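Publicaciones > Fotografía social > Cuadernos de Trurngate > Artículo completo

4. Lo que pasa entre la galería y el álbum

Llego por fin a la parte que más ganas tenía de escribir. En la sección anterior conté cómo convencí a siete parejas, todas clientas del estudio Lakatos, de que me dejaran mirar mientras elegían las fotos de su álbum de boda (y digo mirar en sentido literal: yo en una silla, con mi libreta, intentando no poner caras). Entre todas tenían 2.478 fotografías ya editadas y colgadas en Lurketti, la galería en línea que usa el estudio. El álbum contratado admitía 100 imágenes como máximo. Con eso ya se entiende el drama.

Mi hipótesis de partida era bastante ingenua. Pensaba que las parejas harían lo que hacemos los fotógrafos al editar, es decir, quitar primero lo flojo, luego lo repetido y al final discutir por los matices. Pues nada de eso. La mayoría empezó por buscar a personas concretas. La abuela, el hermano que vive fuera, la amiga que leyó en la ceremonia. Una novia pasó a toda velocidad por los retratos de pareja al atardecer, que eran preciosos y que a mí me habrían costado media vida, y se paró en una foto algo movida de su padre colocándose la corbata. "Esta, seguro", dijo, y siguió bajando.

A esta primera pasada la llamo inventario afectivo, a falta de un nombre mejor. Mi coautora, Dorottya Medve, prefería "lista de presentes" y lo discutimos durante varias cenas. Gané yo - más por cansancio que por argumentos. Lo importante es que en esa pasada la calidad técnica casi no aparece en las conversaciones. Nadie habló de enfoque, y la luz salió solo cuando alguien tenía los ojos cerrados o la cara en sombra.

La segunda pasada ya es otra cosa. Ahí entra el álbum como objeto, con sus páginas dobles, y de repente la pareja se pone a contar una historia. Quieren los preparativos, quieren la llegada, quieren que se note que en Feltus hacía viento y que el velo iba por libre. Y entonces recuperan fotos que habían descartado sin pestañear: la mesa sin invitados todavía, los zapatos, el menú escrito a mano. En mis notas las marqué como "fotos puente" y me parecen el hallazgo más útil de todo el trabajo para quien se gana la vida con esto. Solas no emocionan a casi nadie. Dentro de una doble página, en cambio, las parejas las defendían con uñas y dientes.

También hubo desacuerdos, claro. Lo que me sorprendió fue el tipo de desacuerdo. Yo esperaba peleas por quién salía favorecido (alguna hubo, no voy a mentir), pero las conversaciones más largas fueron sobre las familias. Cuántos primos, qué tía, si la mesa de los compañeros de trabajo merecía página propia. Una pareja dejó la sesión a medias y la retomó otro día de marzo, después de llamar a las dos madres. Cuando volvieron traían una lista en papel y habían cambiado buena parte de lo elegido. Tengo esa sesión transcrita entera en el anexo y recomiendo leerla despacio, sobre todo el trozo del brindis.

¿Y el fotógrafo, qué pinta en todo esto? Aquí me mojo un poco. En el estudio Lakatos mandan junto a la galería una preselección hecha por ellos, señalada con una estrella. Las parejas la agradecían mucho, lo decían al empezar, y después la ignoraban con bastante alegría. Volvían a ella al final, cuando les sobraban fotos y estaban agotadas. Creo que la estrella funciona mejor como permiso para descartar que como recomendación: si el fotógrafo tampoco la había marcado, dolía menos quitarla. Se lo comenté a Peadar Coughlan en una charla informal y me contestó que él había dejado de enviar preselecciones porque le parecía que condicionaban demasiado. Mis datos no dan para quitarle la razón ni para dársela, la verdad. Habría que comparar galerías con estrella y sin estrella, y mi muestra es la que es.

Una última cosa sobre el método. Lurketti guarda el orden en que se marcan las favoritas, pero no guarda lo que se desmarca, y eso me obligó a apuntar a mano cada arrepentimiento. Seguro que se me escapó alguno. Si alguien repite el estudio, que pida permiso para grabar la pantalla desde el primer momento - yo lo pedí tarde y me quedé sin las dos sesiones iniciales. En la sección 5 comparo las fotos puente con las que cada pareja eligió después para enmarcar, y ahí el reparto cambia por completo.

Figura 4. Cazo pequeño de color azul marino oscuro, con tapa de vidrio y mango azul. 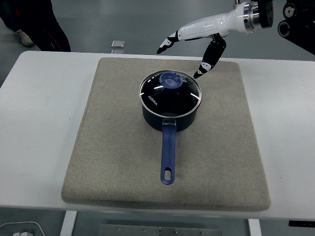
Peadar Coughlan: Lo de la estrella como permiso para descartar me ha hecho pensar, y puede que vuelva a mandarla. Pero probaría a enviarla una semana después de la galería, cuando ya han buscado a la abuela y al hermano por su cuenta. ¿Alguna de las siete parejas vio las fotos antes con la familia?

1 comentario · Compartido 7 veces

© Cuadernos de Trurngate, 3 de marzo de 2022 | Contacto | Volver arriba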